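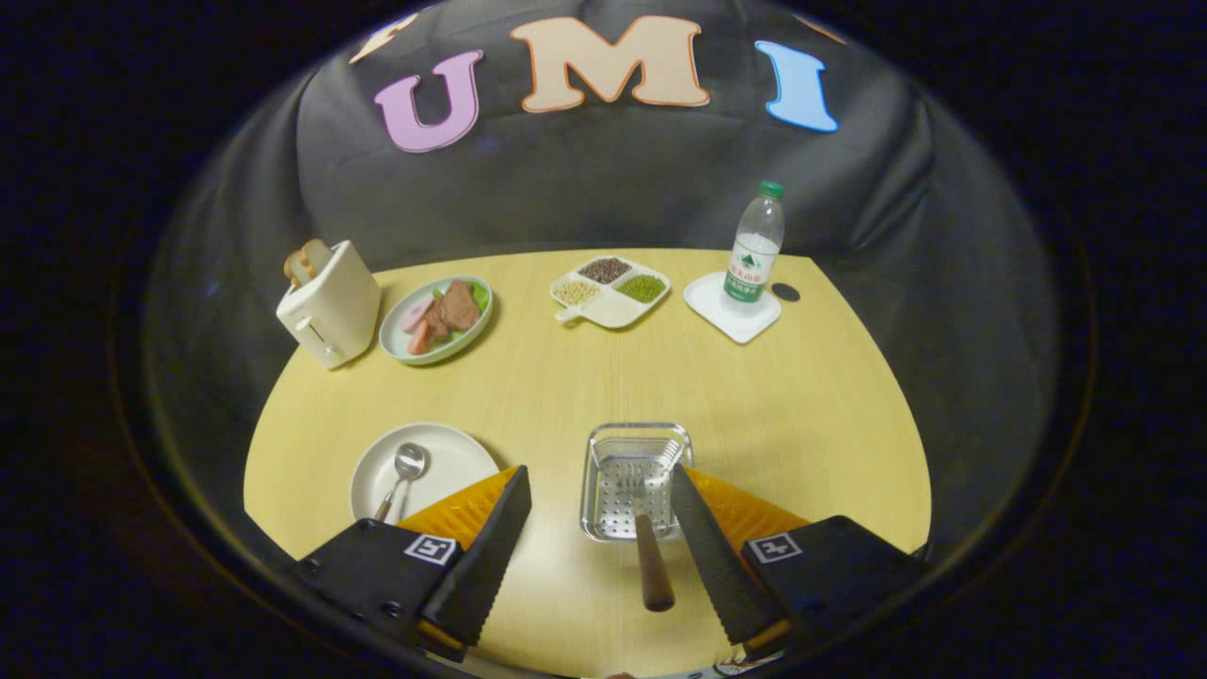

Vasanthi Chowdary commented on my previous post that dry grain should never be left in an open tray on the same table as a toaster, and that the tray should go into a cupboard as soon as the portions are measured. I would like a second opinion before I rearrange everything.

The table is yellow with rounded edges, and space is limited. The toaster stands at the back left with the food plate next to it. The white four-compartment tray is in the middle. It holds green mung beans, a pale beige grain and a dark reddish-brown one, each in its own section. The water bottle is on the square saucer at the back right. I also keep the small perforated steel basket at the front for rinsing.

The tray has no lid. I fill it in the evening from jars (592 g of dry goods in total across the jars at present) and cook from it the following day. What I need to know:

Is the toaster a problem for dry pulses at this distance, or only the crumbs?
Can the steel basket be used for all three, or do I need a finer sieve?
Would the tray be better where the bottle is?

Kitchen is in Zitstead, ground floor, fairly damp from September onwards.

Walid Saab

Mereana Te Moana

Heat is the smaller issue. A toaster runs for a few minutes and most of the warmth goes straight up. Dry beans left overnight beside one will not change in any way you could detect at the table. Crumbs are another matter. They travel when the toast is lifted out, and in a lidless tray they end up in the grain. They also attract insects. Move the toaster or cover the tray, whichever is easier. A flat plate laid over the top is sufficient. Leave 40 cm clear if the table allows it, and keep nothing above the slots.

Damp matters more than either. Dry pulses should be kept in closed jars, and 12 hours in the open is the longest I would accept in a damp room. Fill the tray in the morning instead.

On the basket: measure the holes against the smallest grain you own. If a dry grain passes through, the basket is no use for that grain. Mung beans are usually large enough for a coarse perforated base, small grains often are not. Test with a spoonful over a bowl.

Erzsébet Vida

just get a tray with a lid. Bodnár do one, mine came from the shop in Surstead and it stacks

Tsz-kin Pan

I agree with the above on crumbs and would add two points.

Do not swap the tray with the bottle. The back right corner is a sensible place for water, well away from the toaster, and the saucer catches drips. If the bottle moves to the middle it is closer to an electrical appliance, and you have gained little. Bring the tray forward instead and put the spoon and its plate further back when they are not in use.

Rinse at the sink. A perforated basket drains through the base, so on a table it needs a dish beneath it, and a dish takes up the space you are short of. For the beige grain I use a fine-mesh sieve from Marberg and shake it well before it goes in the pan. Return only dry grain to the jars. Anything that has been rinsed should be cooked that day.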